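Workshop > Notebook > April > Sunday, clearing the front room

Started at 7 with the floor, because the table was too full to face. The plan for the day was to get all packaging into one place and all small parts into another, and leave the tabletop fit to work on before the Ornham order gets laid out.

The open carton stays where it is, on the floor in front of the black folding chair. It has no flaps any more, so it is no good for shipping, but it makes a decent catch-all. Rule for now: boxed and wrapped things go in the carton, anything unwrapped goes to the table to be sorted. Cloths get shaken out and go in the wash pile, and they don't go back on the shelf however clean they look.
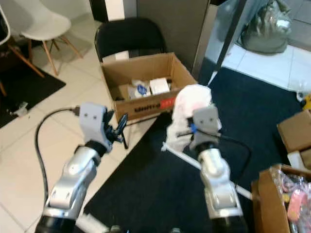
I had wanted to take up the rugs and wash the tile under them too. Decided against it. The rugs can wait until the table is done, otherwise the grit from the table ends up on a clean floor and the job gets done twice.

Table next. Pulled the plastic bags out first. Crumpled ones take up most of the room and weigh nothing, and once they are off you can see what you have. Flattened each one by hand, pressed the air out, folded in thirds. Bags with a tear go straight to recycling. Good ones go in the drawer under the Dagdag labels, up to 70, and past that we stop keeping them. Sirkka Kettunen counted 400 in there last winter and I don't want to repeat that.
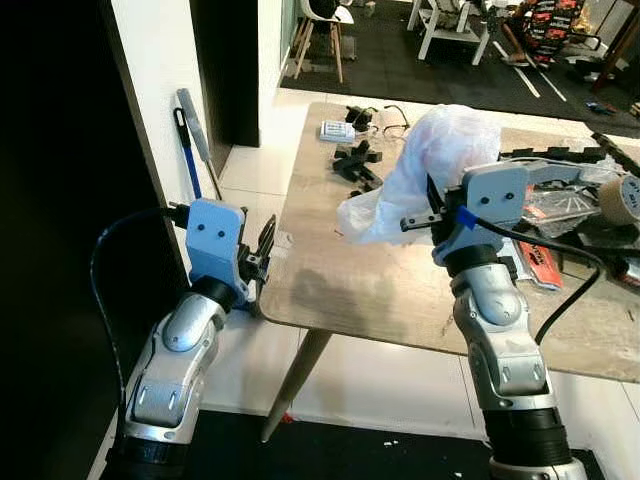 Table before sorting. Bags, tape, glasses, black plastic pieces.

Notes on the black pieces: keep them together in one tray. I tried splitting them by shape and ran out of tray before I ran out of shapes. The long jointed strip gets coiled loosely and tied once, not tight, and laid on top. Don't bend it against the joints.

Tape roll goes on the hook by the door. Fold the end under before hanging it, or you spend five minutes looking for it with a fingernail. Eyeglasses to the windowsill in a cup. If they are yours, take them.

The tabletop has smudges and scuffs that didn't come from this week. Tried a damp cloth on one corner, small difference. Will try the soap from Wustau next time and write down what it does. No sanding until I have asked Sirkka, who put the finish on.

Broke for lunch at 12. After that, more bags, and the heap on the right side, which I had been avoiding. Worked from the front edge of it toward the back and put down nothing I had already picked up.

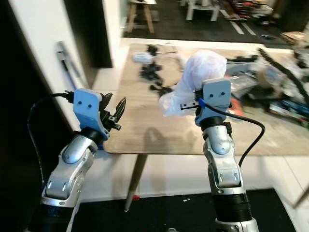
Where do the small boxes go if they still have something in them?
On the Travuvov shelf, label facing out, with a strip of tape across the lid so we know they have been checked.

Left to do: the tray needs a lid, the floor needs sweeping under the table, and the carton needs going through properly before anyone adds to it.

Comments

S. Kettunen: It was oil, two coats. Soap is fine, go easy on the water. Leave the sanding to me.

Bench 2: Glasses are mine, thanks. Picked up.

Ornham desk: Can we keep the bigger bags past the 70? We use them for returns.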